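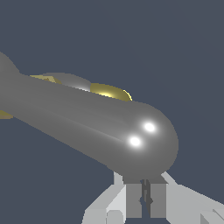

I have now owned the Samholm outdoor tap kit for one whole winter, long enough to have opinions and short enough to still have the receipt. It's sold as a weekend job for anyone who wants a second tap down by the veggie patch. The finish everywhere on the box is a matte medium grey, the same safe shade as that long rounded arm up top, with its two little white glints on the end, and I've come to think of it as the official colour of things that cost more than they should.

In the kit you get the tap, a backplate, a roll of thread tape and a booklet translated by somebody in a hurry. Step 9 reads "turn until content". I turned until my wrist was sore and was not content.

**Installation**

The booklet allows 30 minutes. Mine took an afternoon, two trips to the hardware shop in Grultdale and one phone call to my neighbour Cheuk-hei Hsu, who fitted the same kit last year and had the decency not to laugh until he'd hung up. The backplate screws are too short for brick. The ones you want are sold separately, by Samholm, in a packet shaped like an apology.

The thread tape is rubbish. Chuck it and buy a decent roll.

**The handle**

I'm a cross-handle person. Levers get knocked on by dogs, wheelbarrows and nephews, and a knob is no use with muddy gloves. A cross gives you something to hang on to, and it looks like a tap is supposed to look.

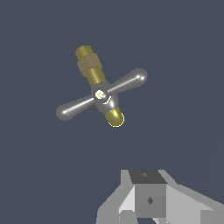 *Chrome cross handle, brass body, hex nut partway down the stem. My kind of arrangement.*

Samholm's own handle is a cross as well, I'll give them that, though the arms are stubby and the edges could do with a rub of sandpaper. It turns smoothly enough. The first cold morning it squeaked like a galah, and a dab of silicone grease sorted that out.

**Does it leak?**

A bit, from the spindle, until I nipped up the gland nut. Since then it's been dry through August, and I've filled the 200 litre barrel behind the shed more often than the garden needed, mostly to enjoy the short walk.

**What else is out there**

The Marnitz is dearer and heavier, and comes with the right screws. The Wei is cheap and has a plastic spindle – fine for a rental, if you don't like your landlord. I'd buy the Marnitz next time. I'd also pay Cheuk-hei to put it in.

Three stars. The box has been very handy for seedlings.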